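A tablecloth is the best thing you can do for a shared workroom, and I will happily argue it with anyone! We spend months choosing desks and monitors, then wonder why people eat lunch standing up. Give them one small round table with a cloth on it and the whole place softens. 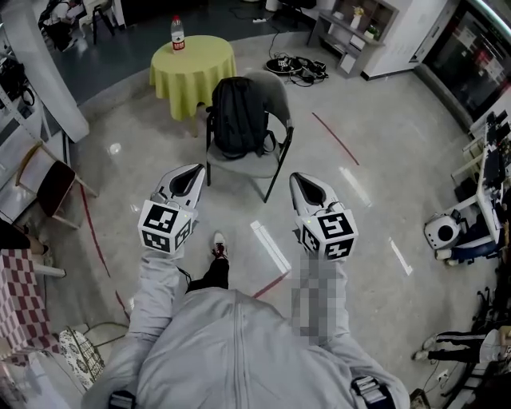

The round table, with its yellow-green cloth and a bottle of water.

I love that color – pale, a bit like new leaves, and lovely against so much gray and white. Farah Mangundap prefers plain white and told me so for most of an afternoon at Voscombe. White shows every coffee ring, Farah!
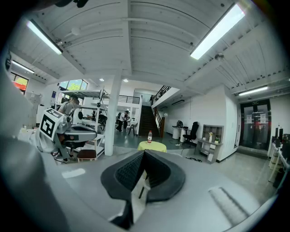 Round matters too. A square table gets claimed, a corner at a time, by laptops and chargers. A round one stays a place to set down a drink and talk. Let the cloth hang long, add a few yellow flowers on a shelf nearby, and leave the paperwork on the desks.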